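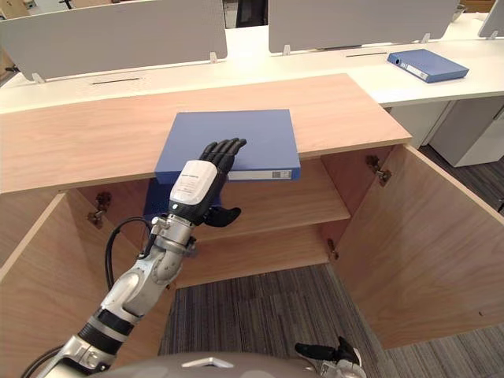 Manos nuevas para un humanoide de oficina: el kit de mantenimiento Nanell, a prueba

Llevo desde febrero con el kit Nanell de puesta a punto para manos y pinzas, y tenía muchas ganas de escribir esta reseña. En Pleria usamos un humanoide para tareas de archivo: abrir un armario de madera, coger carpetas, colocarlas, volver a empezar. Parece poca cosa, pero los dedos trabajan apoyados sobre superficies duras muchas horas y la calibración se resiente antes de lo que uno cree.

El kit cuesta 90 euros y trae galgas, llaves finas, almohadillas de recambio, bridas para cables y una hoja de registro que me ha encantado (sí, una hoja de papel, y muy bien pensada).

Calibrar la mano

La rutina que propone el manual es una delicia de sencilla. Se apoya la mano abierta sobre algo plano y rígido, con los cuatro dedos extendidos y el pulgar fuera, y se anota la lectura de cada articulación. Nosotros lo hacemos encima de una carpeta, sobre el propio armario, porque así medimos con el material de verdad. ¡Y la diferencia se nota! Con la calibración hecha en el banco de pruebas, el índice llegaba siempre un poco antes que los demás.

El registro completo lleva 8 minutos por mano. El software de Hayat, que es el que manda en nuestra célula, lee los valores sin conversiones. Llevamos 3.302 ciclos de agarre apuntados y solo hemos tenido que repetir el cero dos veces.

Un consejo: revisad el cable que sale de la muñeca antes de empezar. Si el bucle queda corto, tira al girar y falsea la medida. Las bridas del kit sirven, aunque yo las habría hecho un centímetro más largas. 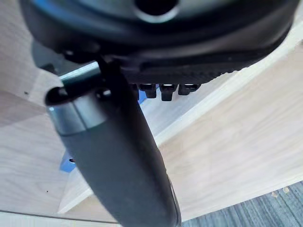

La pinza y los objetos cilíndricos

Los cilindros lisos son la prueba que más me gusta. Si los cogéis por la parte alta, como hacemos nosotros, se ve enseguida si un dedo aprieta de más: la pieza se ladea. Con las almohadillas Nanell la primera se nos resbaló a los 1.329 agarres, una marca estupenda comparada con las Skimo que gastábamos antes.

El cambio se hace sin desmontar la carcasa. Limpiad bien las zonas estriadas con un cepillo seco y repasad también el suelo del compartimento, que las migas y el polvillo acaban donde no deben.

Lo que mejoraría

El manual solo viene en inglés y el esquema de la muñeca es diminuto. Tampoco hay recambio suelto de la galga más fina, que es la que se pierde. Yo ya he pedido un segundo kit para la otra célula.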